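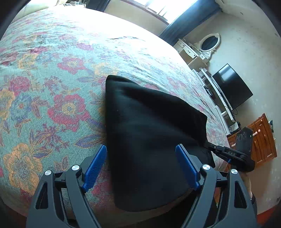 Do the ribbed pads need to be changed when we switch from rigid objects to cloth?

Keep the ones you have for now. The blue pads hold thin fabric well enough as long as you close slowly and check them for lint between runs.

That was the short question from the last round, so it's out of the way. The longer one is below.

On June 23, 2024, Mafalda Matos wrote:
> We have the Woltus and the Finwood set up side by side and I am
> trying to decide which one to use for the soft goods part. On boxes
> and bottles I can't tell them apart. On cloth the Woltus drops a lot
> more, mostly when it picks from a fold. Is this a pad problem or a
> linkage problem? I have also been running the camera at the default
> exposure and any room with a window is giving me trouble.
>
> Also, does anyone still use the old Hendricks controller? Ours
> loses the zero position.

Mafalda,

I think it is the linkage. We ran both in February with the same pads moved from one to the other, 12 pieces of cloth, and the drops stayed with the Woltus. It has more play at the outer pivots, and with the jaws open wide the tips don't come in parallel. A box squares itself up against the pads and hides that. Cloth doesn't, so one pad touches first and pushes the fabric out of the way.

Things to try before you give up on it:

Tighten the pivots, outer ones first. Ours had worked loose on one side only.

Start from a narrower opening. Going from fully open to closed on a small fold is the worst case for that linkage.

Put the tips down on both sides of the cloth before closing. If you come in at an angle, the near pad drags.
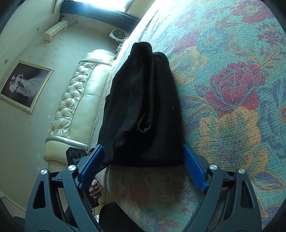
The other thing I would change is the test set. If everything you pick is lying flat, you only learn how the gripper handles flat cloth. Add a few things that hold some shape, like small bags and hats, and pick them from the side as well as from the top. The Finwood was clearly better from the side in our runs. From the top the gap was small enough that I wouldn't buy one for it.

On exposure – set it by hand. With auto, the window takes over and dark fabric turns into a flat black patch where you can't find the fold. We lock it on the cloth and let the window go white. Dark cloth on a patterned background has been fine that way. Dark on dark is still bad and I don't have an answer for it.

The Hendricks: we have one, unit 1738, and it did the same thing. Ours lost zero whenever the supply dipped as both motors started together. Staggering the start fixed most of it. Sofia Patrício moved hers over to a Plurneton board and says she hasn't had to re-zero since, but she had to make her own cable, so ask her about the pinout before you order anything. I only have half of it written down and I don't trust my half.

One last point about counting drops. We log a drop only if the cloth leaves both pads. If it slips but stays in, we log a slip. If you are putting those together, your numbers for the Woltus will look worse than ours. Can you send the split?

I can mail you 6 spare pads if you want to rule them out for good.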